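A Hand, a Rail and a Robot That Thought It Was Done

Dragica Trajkovski wants to talk about the word "resume." She has been asked to talk about safety in general, and she will get to that, she says, but first she wants me to look at the button. It is a soft button on a touch screen. It says Resume, and in her opinion it should say something else.

Trajkovski is the line engineer at Fenovik, where a small robot cell has been learning to pick up plastic parts and put them down again. The cell was set up with help from an integrator called Plullitz. The control software is called Lundel. The arm is called Vlad, for reasons that predate everybody I spoke to, and in March it closed its gripper on the back of Stojan Janevski's left hand and pushed it into the rail at the rear of the table.

Janevski was bruised. Nothing was broken, and he was back at the bench the next morning. He asked me to put that in early, having grown tired of people looking at his fingers.

The first account I was given came from Plullitz, in a two-page letter. It said the operator had entered the workspace during an active cycle. I read that sentence to Janevski over the phone and there was a pause.

"It was stopped," he said. "The arm was up, the screen was yellow, it had been like that for a while. I went in to move the part. You have to move the part, that is what they tell you to do when it misses. If that's an active cycle then I don't know what an inactive one looks like."

The log bears him out on the time, at least. Lundel had gone into what it calls a protective pause 44 seconds before his hand was on the mat. That seemed long enough to me to count as stopped. Trajkovski doesn't agree, and this is where she gets back to her button.

"A pause keeps the target," she says. "It still has the place it was going. When you clear the pause it goes there. That's fine if the reason for the pause was somebody leaning on the arm. If the reason was that it couldn't find the part, and a man is now standing there moving the part, it's a terrible idea."

So who pressed Resume? I assumed that would be the whole story. It took me two more calls to learn that no one had. Lundel had a setting, switched on at delivery, that let it clear certain pauses by itself if the camera on the wrist could see the part again. Janevski slid the part into view. The software was satisfied. Vlad came down.

"He fixed the problem and it hit him for it," Trajkovski says.

I asked to see the job as it is run now, and to have the setting shown to me switched off.
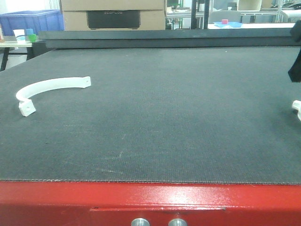
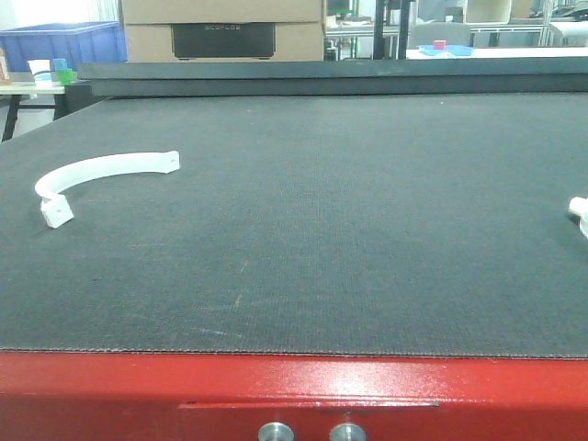

The white half ring is on the left of the gray mat in both of these.

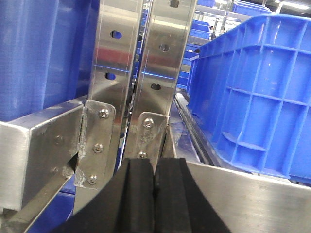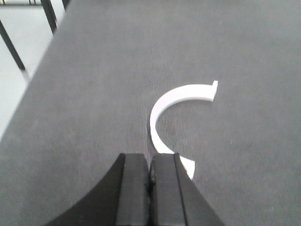
Plullitz has said since the start that the vision system performed as designed, and I have tried to take the claim seriously. Sarmīte Org, who wrote a good part of that system before leaving the company, was willing to take it seriously too, up to a point. Her trouble is with what the design asks of one small camera. In the last of the four views the two black fingers come up from the bottom and the right one sits over the lower end of the white arc, so the camera has most of a C and a wedge of white beside the finger to go on. "From there, tell me whether the gripper has it," Org says. "You can't. I can't. We had a number for how sure we were, and the number was high, and I never liked it." The white plastic comes up so bright on top that its surface gives very little away, and she says brightness was one of the things the number rewarded.

I put it to her that this sounded like a reason for the part to be missed, and not a reason for anyone to be hurt. She thought about that and said they were the same reason. A system that mistakes a nearly-there part for a held one will also mistake a part with somebody's hand beside it for a part that is ready. It was trained to find white curved plastic on gray. It had been shown a great many of them. It had been shown no hands at all, she said, as far as she remembered, since hands were supposed to be somewhere else.

That phrase, "supposed to be," came up in nearly every conversation I had about this.

Sekar Pelupessy does risk assessments for companies that buy this sort of equipment, and Fenovik brought him in afterward. He is a cheerful man with a low opinion of paperwork, including his own. The original assessment for the cell ran to 60 pages, he told me, and the words "operator repositions part" did not appear in it. The operating guide, a separate document by a separate author, told the operator to reposition the part.

"Both documents are good," he said. "I would have signed either one. They describe different machines."

He also objected to the force limit, though more mildly than I expected. The arm is meant to give way when it meets resistance, and on the day it did. What the limit did not cover was the gripper, which has its own drive and its own idea of how hard to close. The arm yielded, the fingers kept coming together, and the hand had the rail behind it and nowhere to go. Pelupessy asked for the distance between the pick area and the rail to be treated as a crushing hazard. At the time I spoke to him, Plullitz had replied that the rail was part of the table and the table was supplied by the customer.

I asked Trajkovski if that was true.

"Yes. It's our table. It's our rail, too. I suppose he's our employee."

The person at Plullitz who would talk to me was Benedikt Tiedemann, who handles customer support and who was, I should say, more patient than I was. He did not dispute the log. He did not dispute that the automatic clear was on at delivery. He said it was on because customers had asked for it: a cell that waits for a human every time it misses a part is a cell people complain about. Fenovik's own acceptance run had gone 1,175 picks without a person stepping in, and everyone in the room had been pleased.

"And how many of those were misses that it cleared itself?" I asked.

He said he would have to check. He did check, and called back, and the answer was that the acceptance report counted a pick as good if it ended in the right place. How it got there was not recorded in that report. It was recorded in Lundel, in a log that gets overwritten, and the log for that run is gone.

I find this harder to forgive than the accident. A number was put on a slide, it helped to sell the thing, and the question anybody would want to ask about it can no longer be answered. Tiedemann said he understood why I would feel that way. He also said the reports now carry a second column.

What has changed since? The automatic clear is off at Fenovik, and I saw the screen that says so. Plullitz has sent a notice to its other customers recommending that they turn it off too. Recommending is the word used. Tiedemann would not tell me how many had done it, and I don't think he was hiding the answer; I think he doesn't have it. The gripper now opens when a pause begins, which Org says she suggested years ago and which Tiedemann says was never formally requested. They may both be right.

Pelupessy wanted a light curtain across the front of the table. Trajkovski wants one too, and has a quote for it in her desk. The difficulty is that the cell was bought on the understanding that a person could stand next to it and reach in. Put a curtain across it and it becomes an ordinary robot that could have been bought cheaper and run faster. She has had that pointed out to her in meetings, and she doesn't have a good reply.

"They say, then why did we get this one? And I say, I would also like to know."

Janevski still works with Vlad. He has his own method for a missed part. He hits the red stop, waits until he hears the brakes, and moves the part with the end of a ruler. The guide does not mention a ruler. I asked him if anyone had told him to do it that way, and he said no, and asked if I was going to write it down, because somebody might take the ruler away.

I asked if he trusted the machine more now, with the setting off and the gripper opening as it should.

"They told me before that it was safe," he said. "It was the same people. They were nice about it then, too."

Trajkovski's request to rename the button is still open. She has asked for "Arm will move." Plullitz has told her the label is shared across all its products and that the change is being looked at for a later release. She had a strip of tape over it when I visited, with her own words in marker, and the tape was already starting to lift at one end.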